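Suche
Suchbegriff eingeben
Startseite Produkte Planung Service FAQ Kontakt

Häufige Fragen zu Anschaffung und Budget: Roboterarme für Theke und Ausgabe

Was gehört alles ins Budget?

Der Arm selbst macht bei den meisten Anfragen weniger als die Hälfte aus. Dazu kommen Greifer, Steuerung, Not-Halt, Tisch oder Sockel, Einrichtung und Schulung. Planen Sie die Posten getrennt, auch wenn Sie am Ende ein Komplettangebot von Vondach annehmen. Sonst lässt sich später kaum vergleichen.

Kann ich vor dem Kauf mieten?

Ja. Der Mietsatz für einen Arm mit Standardgreifer beträgt 179 Euro pro Tag, die Mindestdauer ist 17 Tage. Bei einem Kauf innerhalb der Mietzeit rechnen wir die Hälfte an. Transport und Aufbau werden nicht angerechnet.

Welche Greifpads brauche ich für Becher?

Für Kunststoffbecher empfehlen wir Finger mit Gummipads. Ein Satz Pads Typ Arholm kostet 395 Euro, Ersatzpads ohne Träger 275 Euro. Pads sind Verschleißteile und gehören in die laufenden Kosten. Legen Sie mindestens einen Satz auf Lager, die Lieferzeit kann im Mai und im Sommer länger sein.

Schicken Sie uns bitte vorab die Becher, die Sie tatsächlich verwenden, dazu Tablett und Füllgut. Ein leerer Becher verhält sich im Greifer anders als einer mit Crushed Ice, und ein Tablett mit erhöhtem Rand schränkt ein, wie tief die Finger von der Seite anfahren können. 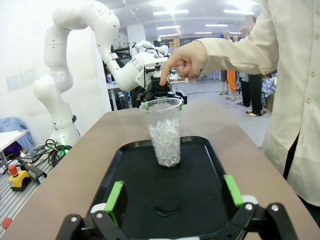 Wie viel Platz muss ich vorsehen?

Maßgeblich ist der Schwenkbereich, die Stellfläche des Sockels allein reicht als Angabe nicht. Arbeiten mehrere Arme an einem Tisch, brauchen wir einen maßstäblichen Grundriss mit Laufwegen. Kabelwege bitte einzeichnen. Der Not-Halt muss vom Bedienplatz aus ohne Umweg erreichbar sein.

Ein Arm oder mehrere?

Beginnen Sie mit einem, wenn nur ein Arbeitsschritt automatisiert werden soll. Ein zweiter Arm lohnt sich, wenn Halten und Befüllen gleichzeitig laufen müssen. Die Steuerung Golob kann nachträglich erweitert werden, die kleinere Curkden nicht.

Wer übernimmt die Sicherheitsbewertung?

Der Betreiber. Wir liefern die Unterlagen zu unseren Komponenten und begleiten auf Wunsch die Begehung. Wenn Personen während des Betriebs in den Arbeitsbereich greifen sollen, geben Sie das schon in der Anfrage an. Es ändert Geschwindigkeit, Taktzeit und Preis.

An wen wende ich mich für ein Angebot?

An Rizal Liem, Projektplanung. Für ein erstes Angebot genügen Grundriss, gewünschte Taktzeit und eine Liste der Gegenstände mit Maßen und Gewicht.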